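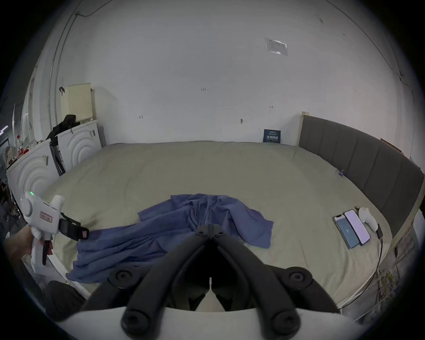

Week 4 handout: Teaching by hand with a gripper you hold yourself

Course: Robots That Learn from People
Notes by Valentyna Marchuk, lab sessions with Senthil Iyer

Where we are

Last week you drove the Lirkix arm with a joystick, and most of you found out how hard it is to pick up a sock through a remote control. Your eyes were on one screen, your thumbs were on the sticks, and the arm arrived half a second after you wanted it to. Remote control is still a great method – you get the robot's own joint angles for free – but it is slow, and cloth makes it slower.

This week we take the arm away and keep the gripper. You hold it, you do the job, and the tool records what it saw and how far its fingers were open. I love this part of the course, because everyone is good at it within an afternoon!

Two words to know

Demonstration: one complete try at the task, from empty fingers to cloth released.
Policy: the thing we train afterward, which looks at a camera picture and decides the next small movement.

Why cloth on a bed

A block has one shape. A piece of cloth has a new one every time you drop it, and no two starting heaps are the same. A bed makes a nice large work surface, with soft give under the fingers, so a grasp that comes in too low will press into the bedding and drag it along. A policy trained only on a hard table has never met that problem.

Look for a fold that stands up from the heap. Folds are the handles of the cloth world. Come down over one, close, then lift a little before you move sideways. If you close on a flat part you will usually pinch nothing, or pinch the sheet as well.
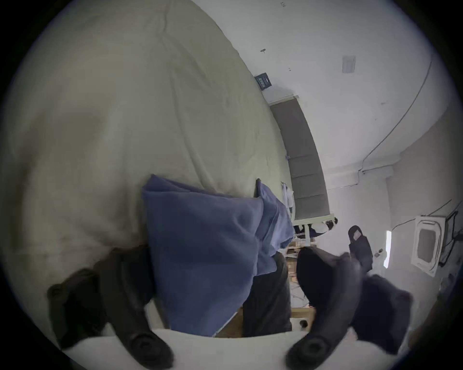
Figure 2. Blue cloth between the open fingers, as if about to grasp.

Notice how much of the room a wide lens takes in. The policy gets all of that too, and it has no idea that the wall doesn't matter. Change your starting position between demonstrations so it can't learn "go toward the headboard" when you meant "go toward the cloth".

How to record in the lab

1. Open and close the fingers fully once before you start, so the width reading has both ends.
2. Drop the cloth from waist height. Don't arrange it.
3. Move at a calm, even speed. Quick wrist turns blur the picture and the tracking can slip.
4. Keep your free hand off the cloth in one-gripper tasks.
5. Release, back away, stop the recording.

Failed grasps: keep them if you recovered and finished. Those are wonderful data – they show the policy how to get out of trouble. Throw out any take where tracking dropped.

Each pair records 50 demonstrations. Zlata Panasiuk's group last February did 40 with one person and 13 with another, and their policy copied the first person's habit of always coming in from the left. Swap hands and swap people often.

For next time

Read the Turkard notes, sections on time alignment and finger width. Bring one paragraph on this question: if the arm can't reach as far as you can, which of your demonstrations become useless to it, and how would you find them before training?

Files go in the shared folder under your pair number. Questions to Senthil, or catch me after the lecture.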